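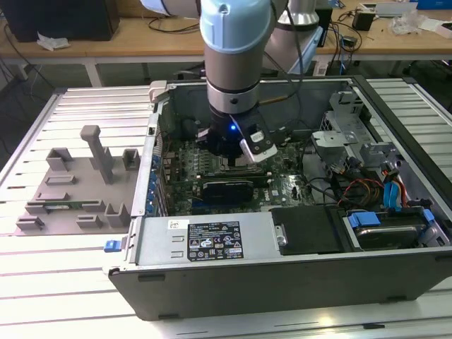

*Desktop tower on its side with the panel off, graphics card in its slot.*

## Looking after a disc player and the shelf it lives on

Most disc players that come to the bench at Haswood in October have nothing broken in them. They skip, they run hot or they won't read a disc that played fine last month. Try these before paying for a repair.

**Clean the disc first.** Use a soft, dry cloth and wipe in straight lines from the center hole to the outer edge. Never wipe in circles. For fingerprints, put one drop of dish soap in a cup of lukewarm water, dampen the cloth, wipe, then dry with a second cloth. Paper towels scratch.

**Skip the lens cleaner disc** unless every disc in the house is skipping. The ones with little brushes can knock a lens out of line. Hwang sells one without brushes and I have used it twice with no trouble.

**Give it air.** Leave 2 inches clear on both sides and at the back. Don't stack the player on a receiver or cable box. If the shelf has a closed back, cut a hole for the cables and make it bigger than you think you need.

**Dust the vents** every other month. Unplug the player, then use the brush attachment on the vacuum at its lowest setting. Canned air is fine – hold the can upright and use short bursts. 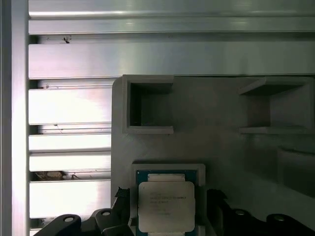
**Check the cable before blaming the player.** If the picture drops out, swap the HDMI cable for one you know works, then try another port on the TV. Ok-hee Ra brought me a Tristetti player last winter that had been "dead" since Thursday. The plug was halfway out of the TV.

**Restart it properly.** Turn it off, pull the power cord from the wall, wait a full minute and plug it back in. The standby button does not do the same thing.

**Tray won't open?** With the power on, hold the eject button down for ten seconds. If the tray hums but stays shut, press up lightly on its underside while you press eject. Don't pry at it with a knife.

**Remote is slow.** Change both batteries together and wipe the contacts with a cotton swab and a little rubbing alcohol. Let them dry before you close the cover.

Replacement remotes for the older Zondotora players are $39, or $56 with the backlit keys. I'd get the plain one.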